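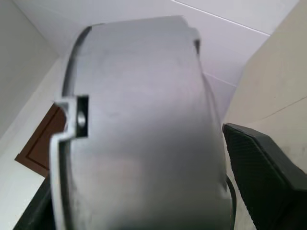 Light grey molded plastic with faint smudges across the face.

How to Check a Used Hatchback Before You Pay a Deposit

By Myroslav Semeniuk
Updated March 16, 2022

Most small hatchbacks for sale privately have had several owners, and the ad will only cover the good parts. The checks below need a flashlight, a small magnet wrapped in a cloth, a tire tread gauge and a notepad. Do them in daylight and on a dry day.

Before you go

Ask the seller not to start the car before you arrive. Get the VIN by phone or email and run a history report on it. Look for open recalls at the same time. If the seller won't give you the VIN, move on to the next ad.

Step 1: Match the paperwork

Compare the VIN on the title with the one at the base of the windshield and the one on the driver's door jamb. All of them must be the same. Check that the name on the title is the name of the person selling the car. Read through the service receipts and write down the mileage on the last one.

Step 2: Walk around the body

Crouch at each corner and look along the side of the car. Ripples or a change in color from one panel to the next usually mean a repair. Put the wrapped magnet on the lower doors and rear wheel arches. It should hold with the same pull everywhere on a steel panel. It won't hold on plastic bumpers or on aluminum, so find out what the hood is made of first.

Open the hatch, lift the floor and feel the spare wheel well for water. Leaks here often come from the tail light seals.

Step 3: Tires and brakes

Measure the tread at the inside, middle and outside of each tire. Wear on one edge points to bad alignment or tired suspension parts. Look through the wheels at the brake discs and run a fingernail over the outer edge if you can reach it. A heavy lip means new discs soon. Don't touch them if the car has just been driven.

Step 4: Cold start

Put your hand near the engine before you start it. If it is warm, ask why. Start the car with the hood open and listen. A rattle that goes on for more than 5 seconds can be a worn timing chain. Check the oil with the engine off and the car level.

Step 5: Test drive

Drive for at least 20 minutes, with some highway if there is any nearby. Go through every gear. On a manual, pull away in third at low speed and watch the tachometer. If the revs climb and the car doesn't, the clutch is slipping. Brake firmly once on an empty road and note any pull to one side.

Step 6: Work out the price

List everything that needs doing and get a quote for each job. On the last car I looked at, in Aden, tires and front discs came to $649, and the seller took the full amount off. Put the agreed price and the deposit in writing, with both signatures and the VIN.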